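Fleecepullover nach dem Waschen stumpf und verfilzt, was macht ihr?

Geschrieben von nordlicht_74

Moin zusammen,
ich habe im Oktober zwei Fleecepullover gekauft, beide reines Polyester. Nach ein paar Wäschen ist einer davon außen stumpf und an den Ärmeln verfilzt, der andere sieht noch aus wie neu. Gewaschen habe ich beide bei 40 Grad im Normalprogramm mit Vollwaschmittel, zusammen mit Handtüchern. Getrocknet wurde auf dem Ständer, der verfilzte war aber auch zweimal im Trockner. Liegt es daran? Und bekommt man das wieder hin?

Geschrieben von Waschkueche

Der Trockner ist es vermutlich. Die Faserspitzen werden weich und kleben zusammen, danach fühlt sich das Material hart an. Ganz rückgängig machen lässt sich das nicht. Ich wasche Fleece nur noch bei 30 Grad mit Feinwaschmittel, auf links gedreht und mit niedriger Schleuderzahl. Und bitte nicht mit Handtüchern, die Fusseln setzen sich im Flor fest.

Geschrieben von gernavham_uwe

Das mit dem Trockner sehe ich anders. Ich trockne meine Fleecejacken seit Jahren auf Schonstufe und habe keine Probleme. Wichtiger ist der Weichspüler, den hat der Themenstarter nicht erwähnt. Weichspüler legt sich auf die Fasern und verklebt sie. Bei Funktionskleidung gehört der grundsätzlich nicht rein.

Geschrieben von nordlicht_74

Weichspüler war tatsächlich drin, bei beiden Pullovern. Dann müssten ja beide gleich aussehen.

Geschrieben von Waschkueche

Eben. Der Unterschied ist der Trockner. Schonstufe mag gehen, aber die Temperaturen sind je nach Gerät sehr verschieden. Mein alter Lindgren wurde auf Schonstufe heißer als das jetzige Gerät im Normalprogramm.

Geschrieben von M.Obi

Ich habe früher in der Änderungsschneiderei in Fledby gearbeitet und hatte viel Fleece auf dem Tisch. Es gibt große Qualitätsunterschiede. Billiger Fleece ist nur einseitig gegen Pilling behandelt, und die Behandlung ist nach wenigen Wäschen weg. Zwei Pullover aus demselben Laden können sich also völlig unterschiedlich verhalten. Schau auf das Etikett, ob bei beiden derselbe Hersteller steht.

Was bei leichtem Verfilzen hilft: Pullover auf dem Bett oder auf einem Tisch ausbreiten und mit einer weichen Tierbürste immer in eine Richtung bürsten. Nicht reißen, nicht kreisen. Für die Knötchen danach einen Fusselrasierer auf der höchsten Stufe. An den Säumen aufpassen, dort liegt der Stoff doppelt und man schneidet schnell hinein.

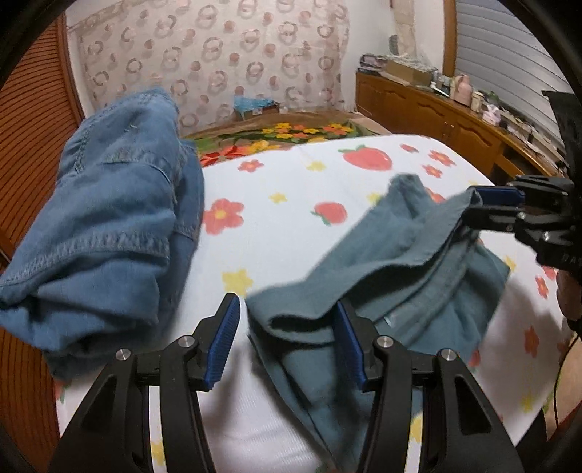
Das weiche Teil in Blaugrün, mit Etikett in der Falte

Wenn die Oberfläche richtig hart ist, also glatt wie angeschmolzen, kann man sich die Mühe sparen. Dann ist es ein Pullover für den Garten.

Gruß, Myrtle

Geschrieben von gernavham_uwe

Tierbürste habe ich probiert, bei mir wurde es schlimmer. Die Metallborsten ziehen die Fasern heraus und nach der nächsten Wäsche hat man doppelt so viele Knötchen.

Geschrieben von M.Obi

Metallborsten sollen es auch nicht sein. Ich meine eine Bürste mit weichen Naturborsten, wie man sie für Kaninchen nimmt.

Geschrieben von kellerkind28

Frage am Rande: Benutzt jemand einen Waschbeutel gegen den Faserabrieb? Ich habe einen von Nelside. Die Pullover kommen darin sauber heraus, bei starkem Schmutz reicht es aber nicht, weil sich im Beutel wenig bewegt. Man darf ihn nur halb füllen, sonst bleibt Waschmittel im Stoff.

Geschrieben von Waschkueche

Ja, habe ich auch. Flüssigwaschmittel nehmen, Pulver löst sich im Beutel schlecht auf. Gegen Knötchen hilft er etwas, weil die Sachen nicht an Reißverschlüssen scheuern.

Geschrieben von nordlicht_74, 03.11.2020

Kurze Rückmeldung. Beide Pullover sind vom selben Hersteller, laut Etikett aber mit unterschiedlicher Artikelnummer. Ich habe den schlechten mit einer weichen Bürste bearbeitet, am Rumpf ist er deutlich besser geworden. Die Ärmel bleiben hart. Den Weichspüler lasse ich ab jetzt weg, in den Trockner kommt auch keiner mehr.

Geschrieben von gernavham_uwe

Weichspüler weglassen ist richtig. Beim Trockner bleibe ich bei meiner Meinung. Falls noch Reste vom Weichspüler drin sind: einmal ohne Waschmittel mit einem Schuss Essig durchlaufen lassen.

Geschrieben von kellerkind28

Essig bitte sparsam, das geht auf Dauer an die Gummidichtungen. Zitronensäure kalt dosiert tut es auch.

Kontakt | Impressum | Datenschutz | © Haushaltsforum | Nach oben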